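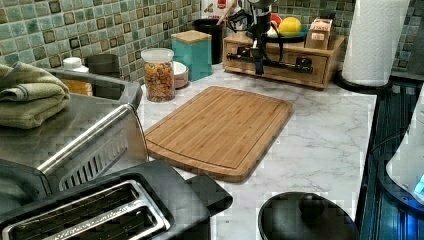 According to one tenant in the Wostadbridge building, the counter was never too small; it had simply been asked to hold everything the cabinets would not. Other residents put it less kindly in the written comments they returned to the Maihi Housing Trust last December, when the Trust asked each household which part of the home caused the most daily annoyance. The kitchen counter led the list by a comfortable margin. The bathroom door came second.

The replies led to the Trust's Counter Review, a modest program carried out in 32 apartments over the spring. Its purpose was to learn how people with short kitchens keep their worktops in order, and to share what they had learned with new tenants at the Dekness site. No walls were moved and no cabinets were replaced. Residents were asked to keep cooking as they usually did.

Certain patterns appeared early. The back wall fills first. Canisters, jars and bottles are pushed against the tile until they form a line, and the line is then treated as permanent. In the kitchen pictured here, a clear jar of colorful pieces, a small white bowl and a turquoise canister with a wooden lid share that strip with a black utensil holder. The marble-patterned surface in front of them is given over to a bamboo cutting board, set at an angle, with a groove around its edge to catch juice.

The cutting board deserves more attention than it generally receives. In many of the apartments it was the largest loose object in the kitchen, and households disagreed firmly about where it should live. Some stand it on end behind the faucet. Others store it in the oven and take it out again every time the oven is needed, a habit the review team heard defended at length. The most common practice was to leave it flat on the counter all day, and the Trust now considers this acceptable, provided that it is washed on both sides and dried upright before it goes back.

Appliances raise a harder question. A toaster used at 7 in the morning is an obstacle by noon. The guidance asks residents to keep at the front only those appliances they use every day, and to leave clear space around anything that heats. Towels are a related matter. A towel laid over the nearest metal edge is convenient, and it is found in kitchens of every size, but it should be hung on a hook or rail before any heating appliance close to it is switched on.

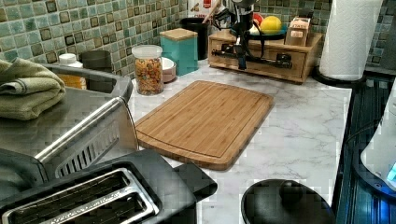

What belongs in the drawer

The second half of the review concerned drawers. Of the households taking part, 11 reported at least one kitchen drawer whose contents they could not name without opening it. The Trust's printed guide, published under the title Drurnosetti, devotes most of its pages to this problem and recommends emptying a single drawer completely before making any decision about the rest.

An empty drawer is useful in itself. It shows the true depth of the box, which is often less than residents remember, and it allows the slides to be wiped clean of crumbs. Bowls used at breakfast may then be placed where the hand reaches first. Long tools are more difficult. Tongs and ladles that do not lie flat will catch on the cabinet and stop the drawer from closing, and the guide suggests an upright holder for these – preferably one heavy enough not to tip.

Dry foods form a category of their own. Cereal kept in a clear container is more likely to be finished before a second box is opened, and several households said that they had stopped buying duplicates once the boxes were gone. Opaque canisters are better suited to coffee and tea, but they should be labeled on the side, as the lid is hard to read on a high shelf.
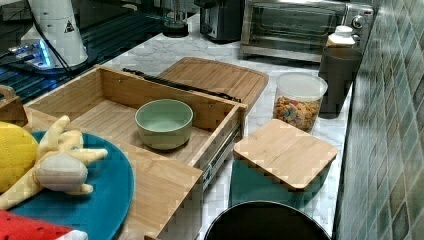
An open bamboo drawer with a single green bowl inside. The cutting board lies flat behind it.

Costs were kept low by design. Participating households could claim up to 17 dollars for hooks, labels or a holder, and a good number claimed nothing at all. The Trust has set aside 100 copies of the guide for the Dekness site, where the kitchens have one more drawer than those at Wostadbridge and roughly the same length of counter. Residents elsewhere may request a copy from their building office.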